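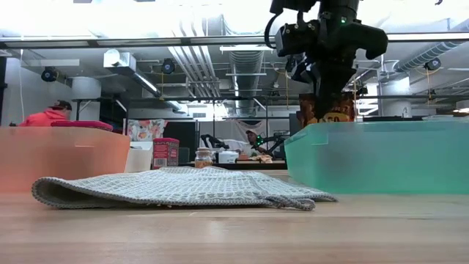

January 19, 2024
Table-clearing runs, Wakidgate cell, fixed side camera

Goal for the day was to compare the two ways of choosing the next pick on the mixed set (cloth plus snack bags plus small packets). Old way is Duris as it was before Christmas: take the highest-scoring grasp anywhere on the table. New way is the same grasp scores, but anything resting on the cloth gets taken first and the cloth is left until the table is otherwise clear. Planner code is on the Brelulden branch, not merged.

Setup: waffle cloth with the grey border, dropped from the same height each time and not straightened. Orange bin left, green bin right. Snack bags go to the green bin, cloth goes to the orange one. Gripper pointing straight down for all picks. Wiped the table before starting but the bags shed crumbs anyway. Didn't re-wipe between runs.

Ran 20 clears each way.

Old way: 13 clean. Most of the failures were the cloth going first with a bag still on it, so the bag got dragged off and ended up on its side at the table edge or on the floor. Two were double grasps, cloth and bag together.

New way: 78 percent of first grasps on the cloth held, counting retries as separate attempts. No bags dragged. Clean-clear total still to be worked out from the logs, as the recorder dropped the bin labels partway through and I need to match them up by hand. Don't quote a comparison until that's done.

Cloth notes. The folded-over corner is a bad target. The depth reading goes down into the hollow and the fingers close on air or on one layer. The hanging loop scores well when it lies flat on the table and then slips out during the lift. Masked the loop by hand for the last few runs and the grasp moved to the thick hem, much better. Want a proper mask for it, colour won't do it as the loop and hem are nearly the same grey.

Bag notes. Grasping over the centre is fine. Release needs to be lower. At the current height the bottom of the bag can meet the bin rim on the way across, and it swings. Raised the approach waypoint and lowered the drop point, haven't tested both together.

Donati calibration check at lunch was within tolerance, left it alone.

Still to do:
match up bin labels in the logs
loop mask
rerun the bag drop with both waypoint changes
try the cloth starting closer to the green bin, the tip ends up in front of it often enough to matter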